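The Hanging of the Spoons
A short story

Chapter One: The Pole

Keith Hapeta had wanted a spoon tree ever since he saw one in the window of the kitchen shop in Fletwood, and now he had one, and it was wonderful! It was tall and bright, with a round flared foot and a slotted metal disk up top, all curves and cut-outs, like something off a carousel. He walked past it twice before breakfast just to look.

"It's a stand," said his sister Harawira from the doorway.

"It's a tree," said Keith.

He had driven it home from Plondanville in January with the seat belt across it, and everything their grandmother had ever stirred with had been waiting in a shoebox since. There were 16 pieces in that box (he had written it on the lid, along with the price of the stand, which he then scribbled over). Some of them smelled of onions. He loved every one.

He took out something with a wooden handle first, and then the strainer lid, beige and full of holes, and set that down on the right where he could admire it.

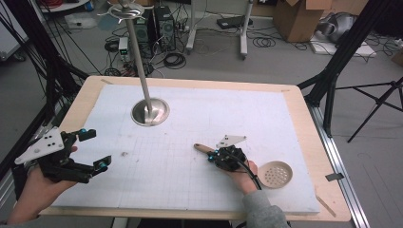 Chapter Two: The Pale One

"Which goes first?" Harawira asked. She had meant to stay three minutes. Her coat was still buttoned.

"You pick!"

She went through the box slowly. Their grandmother had cooked in the house on Kekitberg for most of her life, and she'd had rules. No metal in the good pan. No spoon left standing in the soup. And the cream-colored ones were for Sundays, when the whole street seemed to come up the hill hungry.

Harawira knew one of those by its handle, before she had it all the way out. She held it up by the narrow part, and for a second she was eight again and being told to keep stirring, keep stirring, it'll catch!

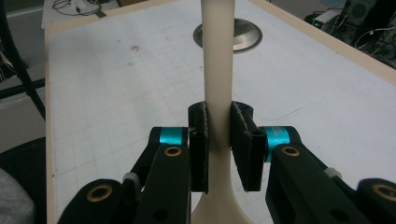

Chapter Three: Six Holes

"Dumplings," said Keith, when she passed him one with the slots. "This was dumplings."

"It was peas."

"It was dumplings, Harry, I burned my chin on them."

They argued it happily for a good while. She put a finger over the holes in the bowl, one after another, six of them, and remembered looking through them at the kitchen light and seeing six little moons. She told him so. He had done it too! He'd thought he was the only one, all this time, and he was so pleased that he had to sit down. 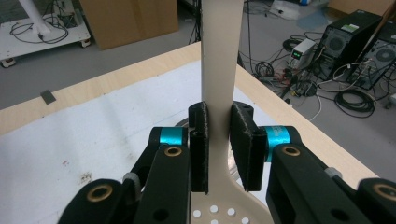 "We should make them," he said. "The dumplings. Tonight."

"With peas," said Harawira.

"Fine, with peas."

She unbuttoned her coat at last and hung it on the chair. Keith was already digging in the cupboard for flour, talking the whole time about how much butter it took, and whether the big pot still had its lid, and who on the street might like to be asked.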